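Automation at the Dollen Packing Site: Changes in Daily Work
Student project report, Werkia Technical College
Authors: Lilla Vörös and Timo Gerlach. Supervisor: Magdolna Szilágyi

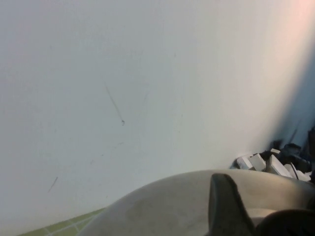
The project examined how daily work changed after robot arms were introduced at Dollen, a packing site with 187 employees. Interviews were held in December with staff from two shifts, and the written work instructions were compared with the earlier versions. Several employees told us that the area beside a robot now takes up more of their attention than the packing itself. Black cables and white blocks lie close together at the foot of a wall, near the gripper, and the wall carries dark scuff marks. The work instructions mention neither cables nor walls.

Before the change, each packer lifted up to 200 cartons per shift. Lifting has since been reduced, and most of those interviewed welcomed this. New duties have appeared in its place -- restarting a stopped arm, checking the gripper, reporting faults -- and these are shared unevenly. Attila Illés, shift leader, stated that the same few people are called each time. Packers on the late shift had received less training than those on the early shift.

Viktória Nyitrai of the personnel office confirmed that pay grades had not been reviewed. We recommend that fault reporting be entered in the job description and that training be offered to both shifts on equal terms. The effect on sick leave could not be studied within the project period.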